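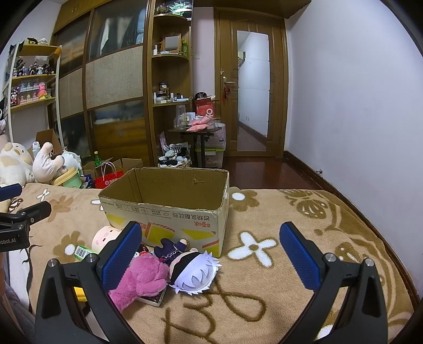 3.2 Reuse of food packaging in the home

Households in Kiltau and Grellberg kept a diary of incoming cartons for six weeks in May and after. Of the 80 households recruited, 61 returned a complete diary. Board boxes were kept longer than plastic trays, most often for storage in bedrooms (Figure 2). Petchrat's scheme was used to code each entry by second use.

Figure 2. Printed food carton, opened, with no raised flaps.

Boxes with torn upper edges were coded as usable if the base held. Entries lacking a disposal date were left out of Table 4.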